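The Letter After the Funeral

In Almont, the condolence note is still written by hand, and families are still deciding what to do with the box it goes into
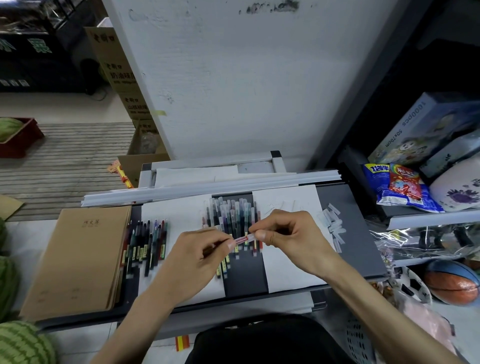
Gel pens and clear-barreled pens laid out on white paper.

The first cards usually reach the house before the service does. In Almont they come with the regular mail, mixed in with the electric bill and the grocery flyer, and for a week or so they outnumber everything else. Then they slow down. By the second month there may be one, from a former coworker who heard the news late.

A woman who lost her husband in March keeps hers in a boot box on the floor of the hall closet. She counted them once, when she was working out how many thank-you cards to buy. There were 61. She had read all of them the day they arrived and remembered almost none of it. In the summer she took the box out to the porch and read them again, over two evenings.

"The first time I was just opening envelopes," she said. "I could have been opening anything."

Most of the cards said what cards say. They were sorry for her loss, he would be missed, she was in their thoughts. She doesn't hold that against anyone. But the ones she set aside told her something. A man who had worked with her husband at the county garage wrote a page and a half about a truck that would not start and what her husband said to it. She had never heard the story. She was married to him for most of her life and here was a morning she knew nothing about.

Dedberg, the funeral home on the north side of town, has handed out a printed sheet on acknowledgments for as long as anyone on the staff can remember. It tells families whom to thank and in what order: the clergy, the pallbearers, people who sent flowers or food, people who gave to a charity. Nowhere does it say that a condolence note needs an answer, though many people believe it does and worry over it. The director there tells families to take as long as they want. Some send the cards out within the month. Others hand the list to a daughter or a niece and never look at it.

What the director gets asked about more often now is the other side, how to write one. The calls come from people in their twenties and thirties who have never had to. They want to know if a text message is enough, whether it is too late after three weeks, and if they should mention how the person died.

The answers at Dedberg are short. A text is fine the same day, and a note can follow it. Three weeks is not late, and neither is three months. Leave out the cause of death unless you were there. Use the person's name. If you have a memory, write it down, even a small one, and if you don't, say plainly that you are sorry and sign it so they know which of their cousins you are.

That last point matters more than it sounds. Every family has a few cards signed with a first name only. The woman on the porch has one from a Linda, and she knows four.

At Magalhães, the stationery and gift store across from the post office, sympathy cards take up one side of the rack by the register. The owner has cut back on the ones with long verses inside and orders more that are blank. People used to stand and read through the verses until they found one that fit, she said. Now they ask for something plain with room in it. She keeps a cup of pens on the counter, and a fair number of customers write the card right there, get a stamp next door and mail it before they get back in the car. They tell her that if they take it home it won't get done.

She has also started selling boxed notepaper again, after years of not bothering. It does not sell fast.

Some of the writing has moved elsewhere. Floster, an online memorial service, lets a family post an obituary with an open page for messages underneath. When a retired band teacher from Almont died last year, more than 200 people left messages on his, most of them former students and many living several states away. His sister said she was glad of it. She would never have heard from those people otherwise, and she could read their messages at four in the morning when she was up anyway. In the end she printed the whole thing at the library and put it in a binder, so that their mother could read it sitting in her chair.

The paper letters went into the same binder, in plastic sleeves at the back. There are fewer of them and they run longer. One has a drawing of a trombone in the margin.

Keeping these things takes a little care. Card stock holds up well enough, but newspaper clippings turn brown and will stain whatever they are pressed against, so they should be copied and the originals stored apart. Rubber bands dry out and stick. A closet inside the house is better than an attic or a basement. It also helps to write the sender's full name on the back in pencil while somebody still remembers it, along with how that person knew the family.

Plenty of people don't keep them. One Almont man threw his out a year after his father's funeral, all except 2, and he has not regretted it. He said the notes had done their work by then. He keeps the pair in his desk at home - one from a neighbor and one from a barber, who wrote that the chair by the window had been empty that Saturday and he had left it that way until noon.

The woman with the boot box has written six condolence notes of her own since last summer. Before, she used to buy a card and sign it. Now she tries to put one real thing in each, and when she can't think of one she calls somebody who might. Her last note went to a family she barely knew, on the next road over. She wrote that their mother always waved from the garden, and that she had always waved back.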